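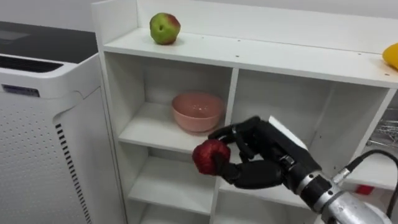 Section 3: Setting up your Nalside stage amplifier for a full band

Welcome back! If you have followed the earlier sections you will have the amplifier out of its carton, the feet screwed on and the mains lead found. Now comes the part most players have been waiting for, which is getting it to sit nicely alongside drums, bass, horns and a singer who would quite like to be heard. Set aside a quiet half hour for it, and have your usual guitar and your usual lead to hand (a borrowed guitar will only lead you astray).

Before you begin

Check that the power switch on the rear panel is off and that both volume knobs are turned fully down. The Grollari speaker cabinet should be on a level floor or on its tilt stand, with 20 cm of clear space behind it so that the air can move.

CAUTION: Never switch the amplifier on without a speaker cabinet connected. Doing so can damage the output stage, and the repair is not covered by your guarantee.

Connecting up

1. Run the thick speaker lead from the socket marked MAIN OUT to the input on the cabinet. Please don't use a guitar lead for this job, even if the plugs look the same. They do look the same, and it catches people out every year.

2. Plug your guitar into the left-hand input. The right-hand input is quieter and suits keyboards, harmonica microphones and very loud pickups.

3. If you own the Findik footswitch, connect it now. Either end of its cable will do.

4. Switch on at the rear and wait for the lamp to settle from amber to green. You may hear a soft thump from the cabinet as it does so.

Finding your rhythm sound

5. Set bass, middle and treble to the halfway mark. It looks dull, we know, but it is a very good place to start for funk and soul playing.

6. Bring the clean volume up slowly while you play the sort of chords you would play behind a singer. Stop when the low strings just begin to growl, then come back a touch.

7. Ask the bass player and drummer to join in. If your chords vanish, add a little middle before you reach for the volume. If the bass sounds muddy, turn your own bass knob down and see whether the trouble goes away.

NOTE: A sound that feels lovely and full on your own in the spare room is nearly always too full once the horns come in. Try to judge it with everybody playing.

Setting the lead boost

8. Press the right-hand pedal on the footswitch. Its red light will come on.

9. Play a few bars of a solo you know well and raise the BOOST knob until you sit just in front of the band. For slow blues you may like a little more treble here too, as the notes have longer to ring.

10. To store the setting, hold the same pedal down for 3 seconds until the light blinks, then let go. The amplifier has 49 memory places, so there is plenty of room for a different sound for every song in the set and a good few encores besides.

CAUTION: Long spells at full boost in a small room can harm your hearing. We suggest earplugs at rehearsals as well as at shows.

If something isn't right

No sound at all: check the volume knob on the guitar first, then the lead, then the footswitch.

Humming: move away from dimmer switches and neon signs, and try a different wall socket. Turning to face another direction sometimes helps as well.

Settings not stored: the pedal was probably released too soon. Repeat step 10 and wait for the blink.

Switching off

Turn both volumes down, switch off at the rear, and leave the amplifier to cool for 20 minutes before you put the Gunnlaugsson padded cover on. The next section deals with microphones and the line output for larger halls.

Section last revised September 20, 2023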